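GEO 112 Reading the Ground
Handout 6: Slope, aspect and why edges matter
Instructor: Yvonne Lambert

Read before lab. Bring the Rastberg map sheet and a ruler.

1. Terms

Slope is the steepness of a surface. We give it in degrees from horizontal, or as percent (rise divided by run, times 100). A slope of 45 degrees is 100 percent. Students mix these up every year, so write the unit each time.

Aspect is the compass direction a slope faces, read downhill. A flat surface has no aspect. In your tables enter a dash, never a zero, which would mean north.

A break of slope is the line where one gradient gives way to another. It can be convex (steeper below) or concave (gentler below).

2. Working from contours

Pick two points on a line at right angles to the contours. Read both elevations. Measure the map distance and convert it to ground distance with the scale bar.

Worked case, Totcombe hillside:
Upper point 865 ft, lower point 771 ft
Rise: 94 ft
Ground distance: 3,830 ft
Slope: 94 / 3,830 = 0.0245, or 2.5 percent
In degrees: 1.4

That is a gentle slope. Water still moves on it, and the lower field at Totcombe floods after heavy rain in August.

3. Soil and slope

Soils on steep ground tend to be thin. Material moves down and collects at the foot, where the profile is deeper and often darker. Penrose's notes on the Homamton valley (course folder) give pit depths for upper, middle and foot positions. Look at the foot position first.

4. Planes and their boundaries

For hand calculation we treat a hillside as a set of flat planes. Each has one slope and one aspect. Two tilted planes that are not parallel meet in a straight line. Real ground is rounder than this, so expect your figures to differ a little from a field reading.

Sketch planes as plain polygons. Shade each one evenly and keep the boundaries straight.
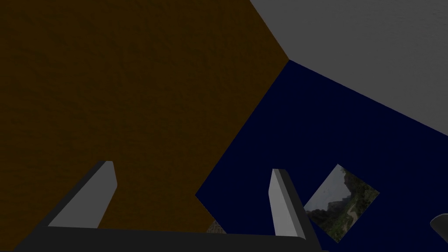 5. For lab

Complete the table for sites A to D on the Rastberg sheet. Show your working for at least two sites. Round percent slope to one decimal place.

The lab counts for 25 points. Hand it in to Kieran Sedgwick at the end of the session.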